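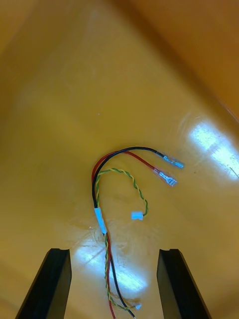
Pale mustard near the middle, amber toward the top.

Rania Shawky has painted her front hall four times, and she makes her living telling other people what color to paint theirs. I found this very comforting. I've lived with the wrong green in my bedroom since January and I was hoping she'd tell me it was normal.

"It's so normal," she says, pouring me a tea. "The first hall was a gray that went purple every night at dinner time. I'd come down the stairs and think, who did this? Me. I did this."

She mixes paint and advises on it at Asante, a small shop in Gellelgate that she took over from Kojo Acheampong when he retired. There's a counter, a tinting machine that hums, and a wall of brushed-out cards that she made herself (the printed ones drive her crazy). She's been doing this for 33 years, 10 of them as the owner, and she still gets excited when someone walks in with a piece of fabric or half a dinner plate.

So what do people get wrong? I'm expecting something about undertones. She goes straight to the size of the sample.

"They paint a little square, right in the middle of the old color. So they're judging it against the very thing they're tired of! Get a big piece of board, paint the whole board, leave a white border, and then carry it around the house. Put it behind the sofa. Put it on the floor if you want. Live with it for a week."
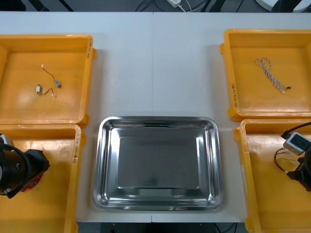 Orange bins and a steel tray on a white tabletop.

White gets her going for a good ten minutes. People come in asking for "just white" and she has 40 of them, and she says the ones who insist on the brightest are often back to ask why the living room feels like a dentist's. Her own favorite is one she calls Lustanley, after the street where she grew up, and it has a drop of ocher and a tiny bit of black in it.

"Black scares people," she says. "But a little black calms everything down. My mother cooked like that with salt — you never tasted it, you just missed it when it wasn't there."

I ask about customers who argue. She laughs and tells me about Edin Dervishi, who owns the bakery two doors down and wanted his shop front in the exact brown of his rye crust. He brought in a loaf. Then he brought in another, because the first one had dried out and changed color on her counter. They went through nine versions, and the one he picked was the second.

"I charged him in bread," she says. "I'm still charging him."
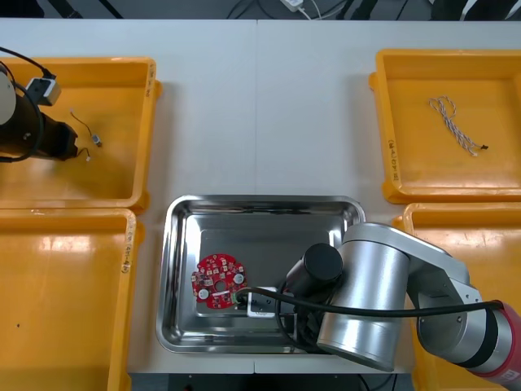

She keeps all of those recipes in ledgers, by the way. There are 1480 of them, written out by hand, with the customer's name and the room and sometimes a remark. I turned pages while she served someone. "Ekua Odoi, back porch, wants it to look like her aunt's." "Adjoa Bawa, nursery, husband not convinced." Adjoa's nursery has since become a teenager's room, Rania tells me, and it's now a very dark blue, and the husband isn't convinced by that one either.

I could have stayed with the ledgers all afternoon, but I wanted to hear about yellow. It's the color she's asked for the most and talks people out of the most.
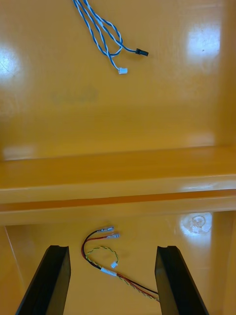 Yellow, Rania says, is greedy. It bounces. Paint four walls with it and each wall throws yellow onto the next, and by lunchtime your cheerful kitchen is the inside of an egg. She doesn't hate it, though, and she wants me to write that down. What she likes is yellow with something small and strong on it, and the red wire and black wire lying on that shiny yellow-orange floor make her case better than I could. "You need so little," she says. "A red chair. A black door handle. Then the yellow has someone to talk to." She'd also take the shine down if it were a wall, because gloss picks up every lamp in the place and gives you white patches where you wanted color.

Is there anything she won't mix? She thinks about it, washing out my cup. She once turned down a man who wanted his whole house, ceilings included, in the color of his car, and she felt bad about it for months. Then he came back with a new car, a beige one, and she mixed that happily.

I did finally show her a photo of my bedroom. She looked at it for a long time and asked which way the window faced. North, I said.

"Oh, sweetheart," said Rania, and went to get a board.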